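4.2 Recording a set of examples

1. Start Skimix and open a new set. Name it something you'll still understand in June. "test_final_2" is taken, several times over.

2. Move the hand to its start pose, fingers clear of the surface, and wait for the tone.

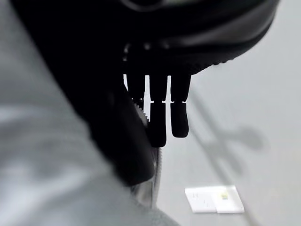

3. Guide the hand through the task at an even pace. Hesitate and the model will learn to hesitate too – it is a very loyal student.

4. Press Keep or Discard. Be strict.

5. Repeat until you have 54 kept examples. Take a break after every 9.

Note: Vary the start pose a little each time. Thirty copies of one perfect reach teach one reach.

Caution: Do not unplug the wrist camera while the Save light is on. Ask Huw Kemeys how he knows.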